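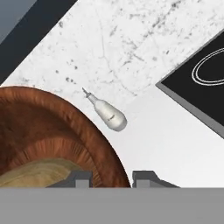 12 Aug 2023 – Clesar kitchen, rim grasps and the cupboard door

Long evening on the sim and a short one on the soldering, so mostly sim notes. The real arm is still in bits on my bench at Pendby (the shoulder bearing from Petridis came in the wrong size, second time since May, I've sent it back again). Until it's together the Clesar kitchen is all I've got to practise on, and I'm getting rather fond of it.

Started with the wrist view. I wanted to know how much of the bowl the fingers hide once the hand gets close, and it's a lot more than I'd allowed for. The rim fitting wants a decent stretch of curve to work with, so I've moved the estimate earlier in the approach and frozen it for the last bit. Felt like cheating but the hand stopped twitching straight away!

Then the squeeze bottle. I'd left its friction at the default and it kept rolling off when anything touched it, so I've put some rolling resistance in. Value is a guess. If anyone at the workshop has a real one at home, please lay it on its side on a worktop and give it a shove for me.

Rim grasps: 11 tries, 7 good lifts. Of the other four, 2 closed on thin air beside the rim and 2 got hold but let the bowl tip as soon as it left the counter. The tipping ones I understand, the grip is too far from the middle and the fingers are short. The misses I don't, yet. Could be the frozen estimate going stale if the bowl gets nudged on the way in. Will log the bowl pose properly next time instead of squinting at it.

The upper door is a proper nuisance. Left open it comes down very low over the worktop, and the planner only knows about the cupboard box, because I never gave the door its own collision shape. So it happily plans a nice tidy reach to the back rim as if there was all the room in the world.

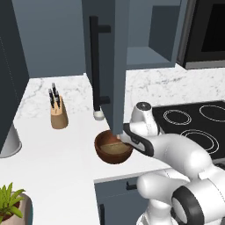 I did try just shutting the door at the start of every run, and of course that works, but the kitchen at Cliddale where this thing is meant to end up has doors left open all day long. Better to sort it now. Plan is one thin box for the panel and a second for the handle, both hung off the hinge so they swing with it. Almost 6 hours went on the hinge last time I touched it, so I'm not starting that tonight.

Ran a few slower passes on the cooktop side as well, keeping the elbow over the counter and the hand low. Much happier there. The wrist still wants to flip the long way round if I start it from the folded pose – add a middle waypoint and it behaves. 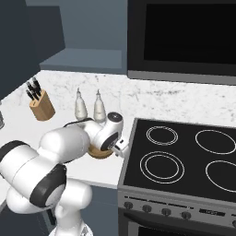

Low pass beside the cooktop, bottles behind the arm.

To do:
Collision boxes for door and handle
Log bowl pose through the whole approach
Try the grip a bit further round the rim
Ring Petridis about the bearing
Put the good crimpers back in the workshop drawer (sorry, they're in my bag)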